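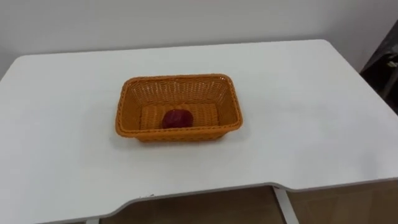 The ferry to Bralness was the best thing Bereket Jemal had ever been on, and he had been on two airplanes! It smelled of diesel and fried onions and it hummed right up through the soles of his shoes. He had brought one bag and the key to a house he had never seen, and by noon he was standing in its kitchen, grinning like a kid. There was a white table with rounded corners, and on the table an orange woven basket, the sides leaning out toward the top as if it had been waiting all winter for somebody to fill it. So he put something in it. One apple, to start. There, he thought, now I live here.

Then he went straight out again to look at the sea.

"You're the new one," said a man on the harbor wall, reeling in a line. "Sombat Mahawong. You fish?"

"Never in my life!"

"Good. Sit down."

Oh, what an afternoon that was. Sombat showed him how to bait a hook, and how to hold the rod loose, and how to say nothing for long stretches while the gulls did all the talking. His boat was the Srisuk, tied up below them, blue where it still had paint. He had rowed her to Dumley once, in April, in fog so thick he sang the whole way so he would know which end of the boat he was at.

"What did you sing?"

"Everything. Then everything again."

Bereket laughed so hard he nearly missed the tug. It came twice, small and quick, and then the rod bent and he was on his feet, shouting, and Sombat was shouting too, and up out of the green water came a mackerel, striped and shining and furious.

"Put it back?" said Sombat.

"Put it back? I'm going to write to my mother about it!"

He did put it back, in the end. He wrote to her anyway that night, five pages, with a drawing, and the fish got bigger on every one.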